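Grelluvell smoked trout trial, progress report, 2020-02-07
Prepared by Paloma Marchetti for Condov

Brining tests are complete. Fillets held 12 hours in the weaker brine kept a firmer texture than those in the stronger one, and salt uptake was more even across the thick end. We have processed 490 fillets to date.

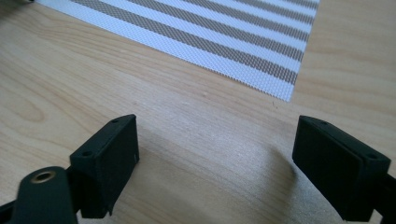 Smoking continues on two wood blends. The alder blend gives a milder finish; the beech blend darkens the skin too early and will need a lower starting temperature. Spending stands at $2,904, almost all of it on fish and salt.

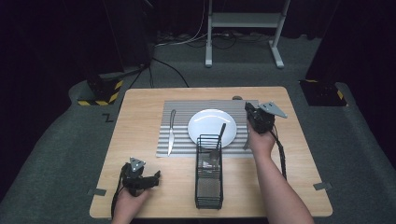 Emmett Dvorak asked whether the beech blend should be dropped now, as the tasters marked it down for bitterness in both rounds. I would keep it for one more run — at the lower temperature — and decide after that. Shelf-life samples stay in cold storage until August.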